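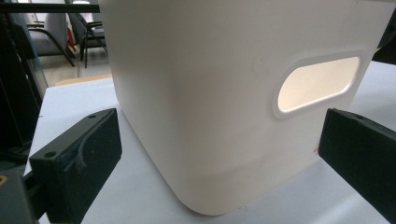 白い収納ボックスをはさむ位置に来た、手持ちグリッパーの二本の指

Drarkeroの公開見学会は二月、Rangelの二階にある作業室で開かれた。受付は一階で、名札を受け取った人から順に階段を上がる。午前の回の定員は20人。申し込みは51人あり、残りは午後の二回に振り分けられたという。案内役を務めたのは、作業手順の設計を担当するゴラズド・オメロヴィッチさんと、記録データの確認を受け持つキルステン・バルドゥルスドッティルさんの二人である。昼の休憩時間に、事務室で話を聞いた。

見学者が最初に戸惑うのは、人が自分の手で道具を握っていることだ。ロボットの見学会と聞いて来たのに、という声は毎回出るらしい。

「そこは最初に説明するようにしています」とオメロヴィッチさんは話す。「手持ちのグリッパーで人が物を扱い、その動きを記録します。ロボットに動作を覚えさせるための材料です。腕が自動で動くところを期待して来た方には、少し地味に見えるかもしれません」

この仕事に移る前は、Tumelという町の工場で搬送ラインの保守をしていた。機械が止まれば呼ばれ、直せば帰る。今は止まる前の段階、つまり機械が何を手本にするかという部分を扱っている。「保守のときは、部品の寸法が決まっていました。家庭用品は決まっていない。そこが一番違います」

見学会の課題には、普段の作業で使っている品物がそのまま選ばれている。収納ボックスとボールの組み合わせもその一つだ。子どもでも手でなら簡単に扱えるが、二本の指だけで持つとなると勝手が変わる。

「箱は面が広いので、どこを押さえるかで迷います」とバルドゥルスドッティルさん。「角が丸いと、指を当てる場所が少しずれただけで向きが変わることがあります。慣れた人は、近づく途中で速さを落とします。記録を見ると、その減速の仕方に人それぞれの癖が出ます」

癖は困るものなのかと尋ねると、そうでもないと言う。「全員が同じ動きだと、置き場所が変わったときに弱くなります。ですから、手順書には始めと終わりの状態だけを書いて、途中の動かし方は本人に任せています。ただし、急に引き戻すような動作は、やり直しをお願いします」 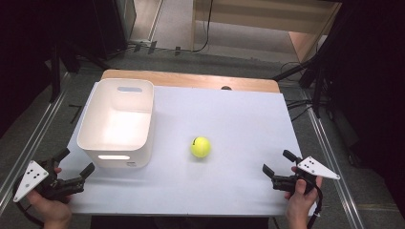
見学者が作業を体験することはできますか。
体験の時間は各回の後半にあり、希望者は一人3回まで試せます。申し込みは当日の受付で行い、小学生以下の方には保護者の付き添いをお願いしています。

左右のグリッパーを両手に一つずつ持つ作業では、片方に意識が向くと、もう片方の動きが雑になりやすい。オメロヴィッチさんは、体験する人にまず空の状態で指を開閉してもらい、それから品物に近づくよう案内している。

「両手で別々のことをするのは、思ったより疲れます。新しく入った人には、長く続けないように言っています。20分で一度手を休める。これは部屋の決まりです。本人が平気だと言っても休んでもらいます」

側面に付いた点模様の板についての質問も多いという。「目印です、と答えています。細かい仕組みを聞きたい方には、あとで別に時間を取ります。全員の前で話すと、それだけで一回分が終わってしまいますから」

バルドゥルスドッティルさんの仕事は、作業が終わってから始まる。記録を一件ずつ開き、品物が途中で見えなくなっていないか、開始の合図より前に手が動いていないかを確かめる。一日に見る件数は200件。気になるものには短い注記を付け、翌朝オメロヴィッチさんに渡す。

「使えないと判断するものも当然あります。多いのは、指が閉じ切る前に持ち上げようとしたものです。失敗した記録を全部捨てるわけではなくて、理由が分かるものは別の場所に残します。あとで手順を直すときに見返すので」

二人の意見が分かれることもある。オメロヴィッチさんは品物の種類を早く増やしたい。バルドゥルスドッティルさんは、同じ品物で置き方を変えた記録がもっと要ると考えている。今のところは週の前半に同じ品物を続け、後半に新しいものを入れるという折衷案で進めている。

「私は少し不満です」とオメロヴィッチさんが言うと、バルドゥルスドッティルさんは「私もです」と答えた。

見学会を始めたきっかけは、近隣のPudenwoodの住民会から、何をしている建物なのか知りたいという手紙が届いたことだった。最初は資料を送って済ませるつもりだったが、文章で説明するより部屋を見てもらうほうが早いという話になり、今の形になった。説明用のパネルは作っていない。その代わり、作業者が手を止めて質問に答える時間を多めに取っている。

来場者からは、家事を任せられるのはいつ頃かとよく聞かれる。これについて、オメロヴィッチさんは年数を答えないことにしている。

「品物を一つ持って置くところまでなら、見せられるものはあります。でも家の中では、棚の前に別の物があったり、床に何か置いてあったりします。そこまで含めて何年後とは、私には言えません。分からないことは分からないとお伝えしています」

バルドゥルスドッティルさんは、見学者の質問をノートに書き留めている。最近の欄には、左利きの人の記録はあるのか、という質問があった。持ち手の左右と利き手の関係はこれまで整理していなかったため、次の募集から利き手を記入してもらう欄を用紙に加えたそうだ。

午後の回は一時半に始まる。話が終わると、二人は名札を付け直し、作業室へ戻っていった。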